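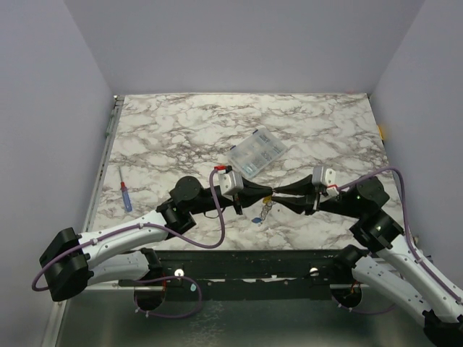 White ground, gray and brown veins, a streak or two of charcoal: the marble look, set against pale lavender-gray.

Home & Interiors | Surfaces

Features Rooms Kitchens Shopping Archive

The Great Marble Pretense

My kitchen table is lying to you. It's been lying to guests for six years, and most of them have been polite enough to play along, right up until they try to lift one end and it comes off the floor like a tea tray.

I bought it in Zondbridge, from a furniture outlet behind the bus station, on a June afternoon when I had gone in for a lamp. The tag called the finish Drirel White. I have since looked for Drirel on a map, hoping for a quarry, or at least a hill. There is a car wash by that name two states over. I don't believe they are connected.

I had spent that same morning at Bošković, the stone yard across the river, where they keep the real thing standing upright in wooden racks and you walk between the slabs with your hands behind your back. A piece big enough for my kitchen table was $3000, before cutting, before edges, and before the conversation about whether my floor could take it. The man at the desk wanted to know if we drank red wine. He asked it the way a doctor asks. I said sometimes. He wrote something down.

The table in the outlet was $900, and nobody asked me anything.

I should say that I know what's wrong with fake marble. The veins are too well behaved. In a real slab they wander in from somewhere, split, change their minds and leave. In a printed one they tend to stay in the middle where the customer can see them, and if you buy two boards from the same run you may find that lightning has struck twice in the same place. A neighbor has a counter where one brown squiggle turns up at both ends. It looks like a rabbit. Once I had seen the first rabbit I went looking for the second, and I've never followed a conversation in that kitchen since.

The edges give it away too. Real stone has a side, and the side looks like more stone. An imitation top has to stop somehow, and it usually stops at a strip of something, metal if you're lucky. Mine has a strip that matches the top in color and in nothing else. For the first year I arranged the chairs to hide it. Then a chair broke and I gave up the campaign.

Color is where the makers have improved. The old versions were gray on white, like a pencil sketch of a storm. Now you get brown in there, and a good dark charcoal, and the white has a little cream left in it. I sent off to Clender, which prints patterns for tabletops and shelving, for a box of samples, and it arrived with two numbers I kept coming back to. Pattern 1053 was calm, with long pale drifts, the kind of marble you'd put in a bathroom belonging to someone who irons sheets. Pattern 1103 was all drama, dark rivers and brown smoke, and it made my toast look important. I lived with both on the counter for a month. The calm one showed every crumb. The dramatic one hid a whole olive until I leaned on it.

So if you're shopping, bring crumbs. I'm serious. Put a few in a sandwich bag, shake them onto the sample when the clerk turns away, and step back to the distance from which your mother-in-law would normally look at your table.

Think about the walls as well. White with warm veins can look grubby beside bright white paint, and mine did, until I repainted in a faint grayish lavender that the can described as "Hush." The table perked right up. So did the refrigerator, which I had always thought was white and now know to be the color of an old tooth. That's another feature, and probably another $900.

People who own real marble will tell you it ages beautifully. They'll show you the ring from a lemon and call it patina. My table has a ring as well, from a hot saucepan, and I've tried calling it patina in front of company. It doesn't take. The print just has a slightly shiny circle on it now, and I keep a bowl there. The bowl is from a museum shop and is made to look like hammered bronze.

I went back to Bošković last fall to see if my feelings had changed. The slabs were lovely and cold and smelled faintly of rain. I stood in front of one for a long time, admiring a brown vein that ran up the left side and vanished, and I caught myself thinking that it looked a lot like my table. Then I drove home and ate a sandwich on it, with red wine, no coaster.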